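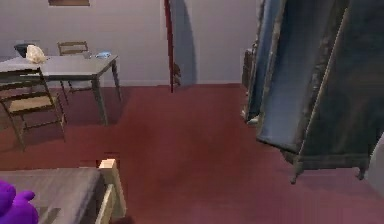
Kumo Soccer Rebounder
by Stoica

Home / Soccer / Training / Rebounders and Targets

Size: Standard, Wide
Net color: White, Green
In stock, ships from our Menunham warehouse

Overview
Details
What's in the box
Setup
Care
Questions

Overview

If you have ever kicked a ball against a garage door for an hour, you already know what a rebounder is for. The Kumo does the same job, only the ball comes back cleaner, the neighbors stay friendlier, and you get to choose what kind of pass you receive. Tilt the face back and it pops the ball up for volleys and headers. Stand it nearly straight and you get a firm ground pass right back to your feet. Flip it around to the second face and you have a looser net that kills some of the pace, and this is the side we'd hand to any kid under ten.

We've sold rebounders for a long time (the store opened in 1976, when the choice was one model and it was painted orange) and the Kumo is the first one in years that several of us bought for our own yards. It isn't the biggest on the shelf. It just plays well, and it folds down without a fight.

Wingers and fullbacks get a lot out of it. Put it where a center forward would stand, play a ball into it, take the return in stride and go. That quick give-and-go is hard to practice alone with anything else, and you can repeat it until your legs give up. Center mids seem to like the half turn: pass in, check your shoulder, open up on the back foot, play out to a second target. Goalkeepers use the tilted face for reaction work, and the odd bounces you get off the corners are great for that!

Two faces, five angles

The front face is the tight one. It's strung with Zundent cord, a knotless braid that Stoica has used on its goals for a while now, and it has a lively, springy feel that stays even across most of the net. Shots that hit near the middle come back true. Shots near the frame come back a little short and sometimes a little sideways, same as any rebounder.

The rear face uses a softer cord with more give. Younger players will like it, and so will anybody working on first touch in a small space where a hard return would end up over the fence.

Both faces share one frame. You change the angle with a spring pin on each leg, and there are five holes to pick from:

1 – nearly upright, for ground passes and shots
2 – slight tilt, for bouncing returns at shin height
3 – middle setting, chest and thigh control
4 – steep tilt, volleys and headers
5 – flattest, for high balls and keeper catches

Move both pins to the same number. It sounds obvious, but we get a call every September from somebody whose net seems to be "pulling left," and it's nearly always a pin in hole 2 on one side and hole 3 on the other.

Details

Frame: powder-coated steel tube, dark gray
Front net: Zundent knotless braid, tight weave
Rear net: soft braid, loose weave
Fastening: elastic loops with end caps, replaceable one at a time
Angle settings: five
Feet: flat rubber pads, with stake holes at each corner
Use: grass, turf, indoor court
Folds flat: yes
Warranty: frame 20 months, nets and loops one season

The Wide version has the same height, pins and net material. It's easier to hit on the run and a better pick for team sessions with two players working side by side. The Standard is easier to carry and fits through a normal door when it's folded, so for a backyard or a school closet it's the one we'd choose.

How it holds up

Our shop demo model sits out back under the eaves and gets hit by pretty much everybody who comes in to try on boots. Ashraful Selvanayagam, who runs our soccer floor, kept a tally on the clipboard for a while and quit at 3000 strikes. By then two elastic loops had been swapped out and the paint had rubbed through where the legs cross. The front net was still tight, and the pins still clicked in the way they should.

Here's what he wrote up for the rest of the staff afterward, and we liked it enough to put it on the page:

"Best thing about it is the ground pass setting. Most rebounders add a hop to the ball even when you set them straight up, and then you're practicing trapping a bouncing ball whether you wanted to or not. This one keeps it down if you strike it low and firm. Setting 4 is a blast. I did headers on it for twenty minutes and had to stop myself. Weak points: it slides on a dry indoor floor if you really hit it, so use sandbags, and the number stickers next to the pin holes are too small to read from standing height. I went over mine with a paint pen."

The sticker complaint has gone back to Stoica. Newer units have the numbers stamped into the tube, and those are easier to find with a thumb than to read, but they won't peel.

What's in the box

Frame in four tube sections
Front net and rear net, both already labeled
Bag of elastic loops, with spares
Two spring pins, plus one extra
Four ground stakes
Four rubber foot pads
Drill card, printed both sides

You'll need nothing but your hands for assembly. A rubber mallet helps with the stakes if your ground is hard.

The carry bag is sold separately. We know, we'd like it in the box too. It's a decent bag with a shoulder strap and a pocket for the stakes, and if you plan to take the Kumo to the field more than once in a while it's worth adding.

Setup

First build takes the longest, mostly from hooking on the loops. Lay the frame sections on the grass, push the joints together until the buttons pop out, and then start the front net at the four corners. Go to the middle of each side next, then fill in the gaps, working across from side to side. If you go around in a circle you'll run out of stretch by the last corner and end up muttering at it.

Once the front is on, flip the frame over and do the rear net the same way. The rear loops are the ones with the gray caps. Stand it up, choose your angle, set both pins, and press down on the top bar to make sure everything is seated before the first ball goes in.

Stake it on grass. On turf or a gym floor, lay a sandbag over each back foot. We carry the saddle kind, which drape over the tube and stay put.

After the first couple of sessions the loops will relax a bit. Pull each one snug and turn the cap back down. You probably won't have to do it again until next season.

A few things to try with it

The drill card has plenty, but these are the ones we keep coming back to.

Wall pass and sprint. Start ten yards back and off to one side. Firm pass into setting 1, run past the frame, collect the return as you go. Do a set from the left, then move over and do a set from the right. If the ball keeps arriving behind you, aim your pass nearer the far post of the frame.

Two-touch ladder. Stand close. Ten clean two-touch returns in a row, then take one step back and do ten more. Miss one and you step forward again. Good players get hooked on this and parents have to call them in for dinner.

Turn and shoot. Put the Kumo near the top of the box with its back to the goal line, pass in, take the return across your body and shoot past it. Works best with a real goal behind it and somebody willing to go fetch.

Keeper scramble. Setting 3, a server behind the keeper, throws from close range. The keeper doesn't see the ball until it's on the way back. Keep the throws soft to begin with!

Care

Rinse mud off the joints before you fold it. Sand is worse than mud, so if you've had it at the beach, take the sections apart and hose out the tube ends. Cord can stay out in rain without trouble, but sun is hard on the elastic, and a rebounder that lives outside all summer will want fresh loops sooner than one that goes back in the garage.

For winter, unhook one side of each net so the loops can rest. Store the frame flat or hang it on two wall hooks. Don't lean it on its nets.

Please keep kids from climbing on it. The nets are strung for a ball and the frame will tip.

Questions

Will it work with a size 4 ball?
Yes, and size 3 as well. A futsal ball comes back noticeably slower, especially off the rear net.

Can I shoot at it full power?
From a normal distance, sure. Stake it or bag it first, and stand far enough away that you have time to react. It gives back a lot of what you put in.

Can I buy just the nets?
Front and rear nets are both sold on their own, in white or green. Loops come in packs. Tell us whether you have the Standard or the Wide.

Does the old Stoica carry bag fit?
It fits the Standard. The Wide needs the longer bag.

Do you do team orders?
We do, and schools too. Send us the club name and how many you want and we'll write back with a price and a ship date.

Can I try one before buying?
Come by the Menunham store and use the demo out back. Bring your own shoes. Balls are in the bin by the door, and please put them back when you're done.

Goes well with

Saddle sandbags, pair
Kumo carry bag, Standard or Wide
Zundent loop pack, replacement
Flat disc cones, mixed colors
Training ball, size 4 or 5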